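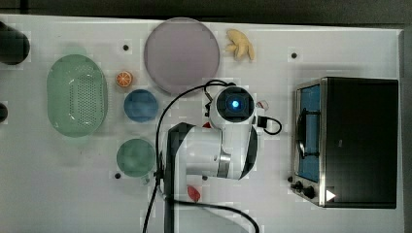

Trarska, November

The Stomska bench is a tabletop robot workcell built in a shared workshop in Trarska. It consists of a single arm fitted with a gripper, a white table, and a set of kitchen objects that the arm is programmed to pick up and put down. The bench was started by Liudmyla Nazarenko, a member of the workshop, and is used by other members on Wednesday evenings.

Layout

The table carries dishes, pieces of play food and a black oven along one side. Small dark dots on the white surface are used as reference points when objects are put back between runs. Larger items such as the round plate are kept toward the far side of the table. Fruit and small dishes are placed closer in.

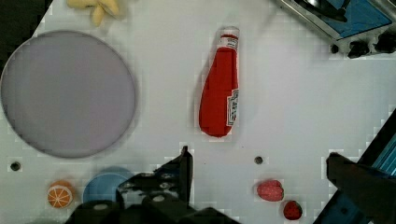

Bottles are harder to pick up than bowls. A bottle on its side has to be gripped across the body, and the fingers must come down squarely or it rolls. Nazarenko's first grasp routine ignored the angle of the bottle and was replaced after 2 weeks. The current routine, called Wurix, finds the long axis of an object before the arm moves down.

Wiring

Power and signal cables run along the outside of the arm. They need enough slack for the wrist to turn but must not sweep across the table. An early cable run was too short and pulled out of its connector during a reach to the far edge. It was redone with a longer loop.

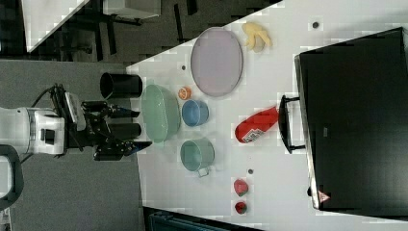
Bowls and cups are gripped by the rim, with one finger inside and one outside. The closing force is set low for thin-walled pieces.

Testing

The longest test so far covered 242 pick attempts over 8 evenings, of which 216 were logged as successful. Most of the failures involved small fruit. The logs are kept in a program named Hutsuliak, also written at the workshop.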